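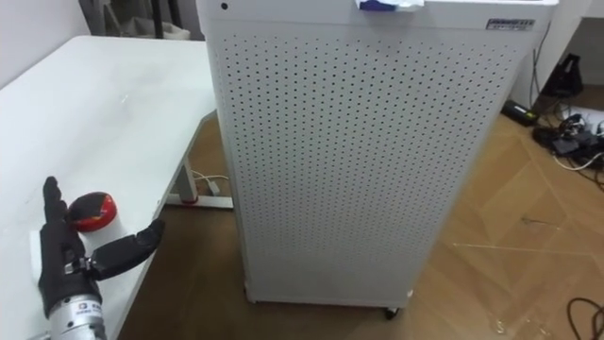 Figure 1. The table corner and the tall white unit beside it, with the cable on the floor.

Room to Move: Tidying the Door End of the Workroom
Győző Szűcs
Wurkdale College, Interior Planning 2
February 21, 2018

Why I picked this room

I love small rooms! When our class got the list of spaces to choose from, most people went for the library or the cafeteria, and I put my name down for the workroom on Vincze Street before I'd even read to the end. It gets used all day long, and small things get set down wherever there's a flat spot and then forgotten. My question was simple: can the end of the room by the door be made easier to walk through, easier to sweep and easier to tidy, without buying new furniture?

What I did

I spent my first visits just watching and drawing. I made a floor plan to scale, then cut the furniture out of cardboard (my sister helped, and she's much neater with scissors than I am) so I could slide the pieces around. After that I went through the loose things and wrote down where each one was lying and where people told me they'd look for it. Those two answers hardly ever matched, which was the most fun I had on the whole project.

What I found

The tops of things are the problem. The tall unit by the table has become a shelf, even though it was never meant to be one, and it's just the right height for putting something down as you walk by. The white tabletop gets the same treatment, and it shows smudges too, so it needs wiping often.

Then there's the floor. A thin white cable near the foot of the table is very easy to miss when you're looking straight ahead. I stepped on it on my first day.

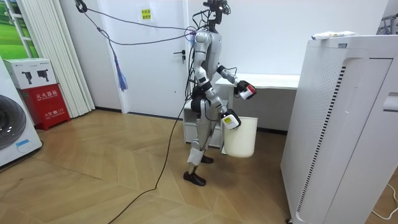 The best thing about this end of the room is the herringbone floor, and I'd like to see as much of it as possible. It's light wood, the door and walls are white, and everything feels bigger the moment the floor is clear. The drawer cabinet under the desk is a great help too, because it tucks in and takes up no walking space. The air purifier is much harder to place. It's bulky, and it needs open space by its vents, so I can't just push it into a corner.

A white bucket turned out to be my favorite tool. Carry it around, drop in the small stuff, then sort it all at the desk in one go. It beats walking back and forth with one thing in each hand!

My plan

Keep a walkway 900 millimeters wide from the door. Run the thin cable along the baseboard and clip it there. Leave the top of the purifier bare, and give small items a labeled drawer. Wipe the table at the end of each day.

Next steps

I still want to try the rack as a home for the larger items, and I need to measure its shelves again as my first numbers don't add up. Ms. Bristel has agreed to let me test the drawer labels after the break, and I can't wait to see if they stick.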